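Sterile processing cert, is it worth it before applying?

tray_rat
15/10/2018
So I'm finishing my CNA hours at Drellau and the sterile processing department has two openings. Posting says certification "preferred." The course at Urneck is 600 dollars and runs through May. Do I pay for it first or just apply and hope?

mkozl88
Apply now. I got in with zero cert and they trained me on nights. You need the hands-on hours for the full cert anyway, so sitting in a classroom first is kind of backwards.

Ostap Demchenko
Gonna disagree with mkozl88. Our manager at Mrema won't even open a resume without it anymore. I did the class first, passed provisional, had an offer in three weeks. 600 is cheap!

mkozl88
Cheap for who lol. And that's one manager.

tray_rat
Yeah 600 is most of my rent. Does the class teach you the trays at least? Someone told me ortho sets are a nightmare.

Ostap Demchenko
It teaches instrument names and the decontam steps. Trays you learn on the job, and ortho is every bit as bad as they say (spine is worse). I still keep a notebook.

lintfree_linda
Been in SPD a long time and I'd say call the department and ask for the lead tech. "Preferred" can mean anything. Czesław Kozłowski taught my class years ago and he always told us to ask if they'll reimburse after six months, a lot of places will. Get that in writing though. Mine said yes over the phone and then I waited forever.

tray_rat
Didn't even think of reimbursement, thank you! Calling tomorrow on my break. Will update.

lintfree_linda
Good luck hon. Wear comfortable shoes to the interview, they'll walk you all over.

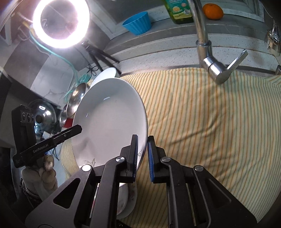
White plate with a little leaf or flower pattern near the rim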